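Comparing finger pads on thin mesh fabric

Rigid blocks are easy to test pads on, and that's exactly why I stopped using them. Everything passes! Mesh with a zipper in it is a lot meaner, so that's what I use now whenever I swap pads on the hand-held gripper.

You'll need two sets of pads, a small screwdriver and a plain tabletop. I compared the flat black blocks with the softer Wakine ones that Boris Slanina lent me (thanks, Boris – I still have your hex keys too).

Start with the flat pads. Snug the screws down, then squeeze the fingers shut a few times over nothing and check that the faces meet square. Lay the fabric out and come in from above with the fingers wide open, one on each side of the zipper or the hem.

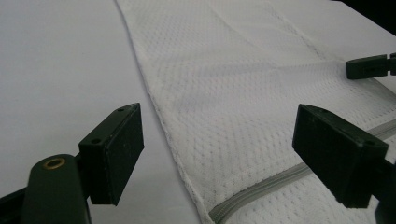

Flat pads over the white mesh, zipper under the right one.

Close slowly. You want the cloth to bunch up into a little ridge between the pads before they pinch it. If they skate over the top, go back up, drop in a hair lower and try again. Lift, hold, let go, smooth the fabric, repeat. I do 47 lifts per set, which is overkill, but my old notes from December use that number and I like being able to compare.

Then swap pads and do it all over in the same spots. My flat ones dropped the mesh 9 times and the Wakine set only 2, though the soft ones kept snagging on the zipper teeth and I had to stop and free them by hand. For zippers I'd still go flat.

Last updated July 29, 2024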